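4.3 Recording a Sidewalk Demonstration by Remote Control

This section covers driving the Bristier unit through a route by remote control so that the route can be used as a training demonstration. It applies to the simulated city block supplied with Vinotcombe and to any imported map of the same type. Read section 4.2 (Pairing the Handset) first. A demonstration recorded with an unpaired handset is saved without steering data and cannot be repaired afterward.

Before you start

1. Open the Vinotcombe console and load the block map.
2. Select Robot, then Bristier, then Teach by Driving.
3. Confirm that the handset light is steady green. A blinking light means the handset is connected but not sending.
4. Set the speed limit to 4 on the speed dial. Higher settings are for playback only.
5. Enter the operator name. The name is stored with every run and is used later to sort runs by driving style.
6. Choose a start point and a goal point on the map. Both must be on pavement.

NOTE: The start heading matters. Place the robot so that it faces along the walkway and not toward a wall or the street. A run that begins with a turn in place is accepted by the recorder, but the first part of it will be trimmed during import.

Check the forward view before pressing Record. The operator should be able to see the walkway ahead for most of its length, and any street furniture near the path. If the view is blank or frozen, close the view panel and open it again. Restarting the whole console is not required.
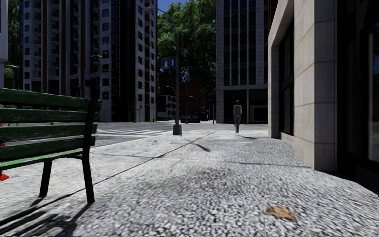

Figure 4-6. Forward view on the sidewalk, bench at left, pedestrian ahead.

Driving the run

7. Press Record on the handset. The console shows a counter and a red bar along the top of the view panel.
8. Wait until the counter begins to move, then push the left stick forward slowly.
9. Hold a line that leaves clear pavement on both sides where the width allows it. Do not follow a pavement joint as a guide. A policy trained on such runs tends to treat the joint as a lane and drifts when the joint ends.
10. Pass benches, poles and similar objects with a smooth change of heading. Begin the change early.
11. When a pedestrian is ahead, reduce speed first and steer second. Keep this order in every run. Mixed orders within one data set produce hesitation during playback.
12. Treat leaves and stains on the pavement as drivable. Do not steer around them. If one operator avoids them and another drives over them, the two sets must not be merged.

CAUTION: Do not release both sticks while moving. The recorder reads a double release as an emergency stop and closes the run at that point. To pause, bring the left stick back to center and keep light pressure on the right stick.

CAUTION: Do not change the map, the weather or the time of day while the red bar is showing. The run will be saved, but the lighting data will not match the views.

Facades and glass

Long runs usually pass close to buildings. Large windows, dark glass and recessed bays need some attention during a demonstration. The distance sensor in the default set-up does not return a reading from glass, and the policy learns the clearance only from what the operator does. For this reason the side view should be kept open along with the forward view on any stretch that runs beside a building. Part of the robot's body may show at the edge of the side view. This is normal and should not be cropped out – the trained policy will receive the same view.

13. Open the side view with the handset's upper right button.
14. Keep an even distance from the facade, measured to the nearest pillar and not to the glass behind it.
15. Do not dip in toward recessed windows. Drive past them in a straight line.
16. If the robot comes too near the wall, stop, reverse and correct. Leave the correction in the run and mark it with the flag button. 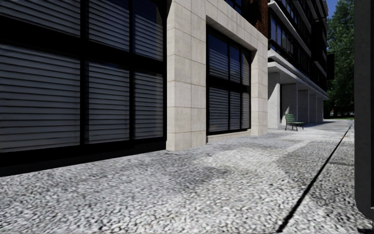
Natalia Camacho objects to step 16 as written. Her comment on the draft was that flagged corrections are useful only if the operator drives them at normal speed, and that most people creep backward when they know they have made a mistake. She asked for the reverse to be done on the same dial setting as the approach, with one flag at the start of the correction and one at the end. Runs flagged once had to be cut by hand in her set, and she stopped using them.

The two-flag method is now the recommended one. Press the flag button as soon as the robot has stopped, complete the reverse and the new approach, and press it again when the robot is back on its line. Single flags are still read by the importer but are listed as Open in the report.

Ending the run

17. Slow down before the goal point. Stop with the robot facing along the walkway.
18. Hold still until the counter turns gray.
19. Press Record again to close the run.
20. Enter a result: Complete, Complete with Correction, or Reject. Use Reject for any contact with a person or an object, however light.

The last stored view should show open pavement or the goal area. It should not show a wall filling the view – the importer takes such a view as a collision and marks the run for review.

A run may end short of a street crossing. Crossings are taught separately (section 4.5) with a different handset profile, and a sidewalk run that continues onto the roadway will be split in two at the curb.

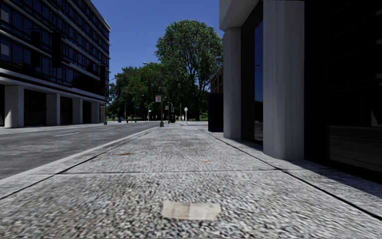 Figure 4-7. Forward view, walkway between curb and glass-fronted building.

Checking the recording

21. Open Runs and select the newest entry.
22. Compare the number of views with the number of stick readings. The two must match. An entry showing 632 views and 595 stick readings, for instance, has lost handset data and should be rejected.
23. Play the run once at normal speed with the stick overlay turned on. Look for flat stretches in the overlay where the robot is clearly turning.
24. Save the run to the shared set, or keep it local if it is a practice run.

At least 11 accepted runs over the same route are needed before the Train button becomes active. They should not all be driven by one operator. Start points may be shifted along the walkway between runs, and a few runs should begin well to one side so that the policy has examples of returning to the line.

NOTE: Handsets made by Clilgate report the right stick with its direction reversed. Turn on Swap Right Stick in the pairing menu before recording. Swapping it during import also works but has to be repeated for each run.

If the counter does not start

Check the handset light first, then the free space on the recording drive. If both are in order, open the log and look for the line "no operator". This line appears when step 5 has been skipped. Enter the name and press Record again. No other settings are lost.

Section revised 11/26/21, A. Magbanua. Replaces the January text, including the old single-flag instruction.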